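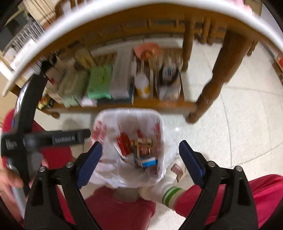
Gripper fingers open over the bin, with a second hand-held device to the left.

Manouchehr Parsa has run the Dirnureo robotics club in Ernitdale for seven years. This year's project, called Puro, is meant to teach an arm to tidy up, and most of the work so far has been done by hand.

"People come expecting to write code on the first night," he says. "I give them a gripper and ask them to put a wrapper in a bin. They do it badly, and then they do it again."

Members work in pairs and take turns at each other's houses as well as in the club room. Parsa wants ordinary floors and ordinary furniture. "We started at a clean bench and the results were too tidy - the arm was lost as soon as it met a table leg."

The club had 846 recordings by the end of term. Parsa threw out 167 of them, mostly for blur or for fingers closing too early. Some students were annoyed. He understands that, but says he would do the same again.

"A bag folded over a rim is a hard thing for a gripper. It's soft, it wrinkles, and you can catch it on the way out. I tell them to come in from above and open up late."

The arm itself lives in a cupboard at Halliday, the old school building where the club meets on two evenings a week. It will be switched on for the public in December. Parsa isn't promising much.

"If it picks up a packet and lets go over the bin, I'll be pleased. The younger ones want it to sort the recycling. I've told them that can wait until next year, and they've already started drawing up a list."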